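How to Settle a Shy Foster Cat in a Spare Room

By Afroza Herath
Updated 13 Oct 2025

If you have just said yes to a foster cat from the Paston shelter and are now looking at your spare room wondering what on earth to do with it, welcome! I have been fostering for a long while and I still get a little fluttery before a new one comes home. This page is mostly about the nervous ones, the cats who spend their shelter days at the back of the cage with their ears flat. Bold cats will run your house by supper and don't need much from me.

Get the room ready first

Do all of this before you pick up the cat. Choose a room with a door that shuts properly, and go around it on your hands and knees looking for gaps. Behind a radiator, under a built-in closet, the torn lining beneath a box spring (cats adore that one, and you will never get them out of it). Block anything you can't reach into with an arm. Check that the window screens are latched, and tie up the blind cords.

Put the litter box in one corner and the food and water in another, as far apart as the room allows. Use a big box. Mine is 32 inches long and started life as an under-bed storage tub, with one side cut down low and the edge sanded smooth. Fill it with whatever litter the shelter uses, even if you don't care for it, and save any switching until the cat is eating well.

Then give the cat somewhere to hide. A cardboard box on its side with a towel in it is fine, and so is the carrier with its door tied open. I like one hiding place on the floor and one up higher, on a dresser or a sturdy shelf.

Bringing the cat in

Carry the carrier straight into the room, set it down facing the hiding box, close the door behind you, and open the carrier. Then leave, or sit down on the floor with a book and look at the book. Please don't tip the cat out or reach in for a cuddle. I did that with Grikby, a big gray tom, years ago, and it set us back all the way to March.

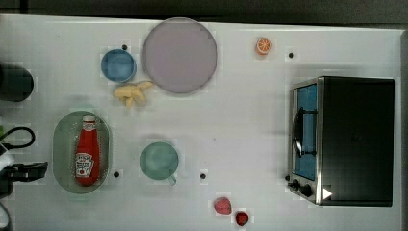
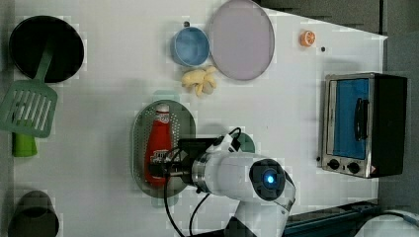
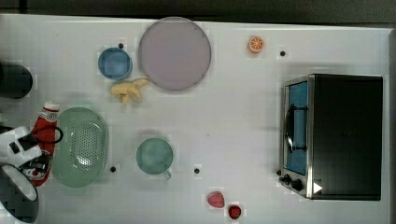
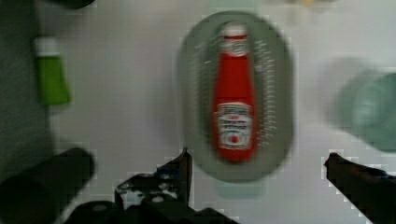 What if the cat won't eat on the first night?

Many nervous cats skip their first meal and then eat in the small hours when the house is quiet. Leave fresh food down, go to bed, and check the dish in the morning. If a full day goes by with nothing eaten, call the shelter or your vet that same day, and call sooner for a kitten or a cat who already seems unwell. Going without food is hard on a cat's liver, so please don't wait to see if things pick up.

The first few days

Keep visits short and dull for the first three days. Go in, say hello in your ordinary voice, change the water, scoop the box, sit a while, and go out again. Blink slowly if the cat looks at you. Keep a notebook by the door and jot down what was eaten and what was in the litter box, and you'll be so glad of it if you do have to ring the vet.

Once the cat is coming out while you're in the room, try a wand toy, dragged slowly along the floor and partly under a rug. Don't wave it in the cat's face. A lick of plain meat puree on a long spoon is good too, and you can shorten your grip on the spoon a bit at each visit until the cat is eating beside your hand. My neighbor Dilwyn Wynne got a very hissy calico around to chin scratches this way, though it did take him several jars.

Opening the door

Wait until the cat is eating, using the box, and coming to greet you. Pick a quiet evening, shut away any other pets, and prop the door open without inviting anyone anywhere. Leave the hiding boxes where they are. The cat may walk out, look at the hallway, and go straight back in, and that counts as a good evening. If you have resident animals, keep everyone apart for now and ask the shelter for its introduction sheet, as that part goes a good deal slower and would need a page to itself.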